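Neues aus der Greifwerkstatt

Seit November führen wir bei Nadov den Arm per Fernsteuerung durch die Kiste, Griff für Griff, und mittlerweile sind rund 3.678 Durchgänge aufgezeichnet - 399 davon hat allein Gerardo Lombardi beigesteuert, dem wir an dieser Stelle sehr herzlich danken! Löffel, Pinsel, Stifte und der kleine grüne Dinosaurier wollen alle ein bisschen anders angefasst werden.
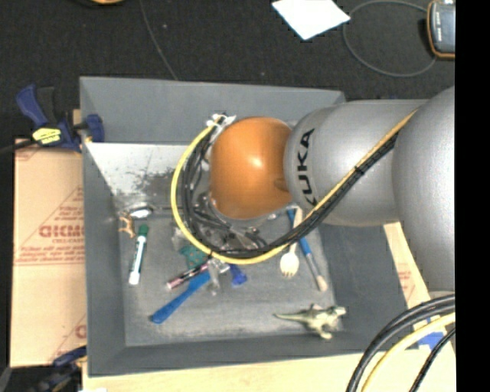

Mitmachen bei Dindita

Wer selbst einmal steuern möchte, ist am May 31, 2026 gern gesehen. Zwei Plätze sind noch frei, Vorkenntnisse braucht ihr keine.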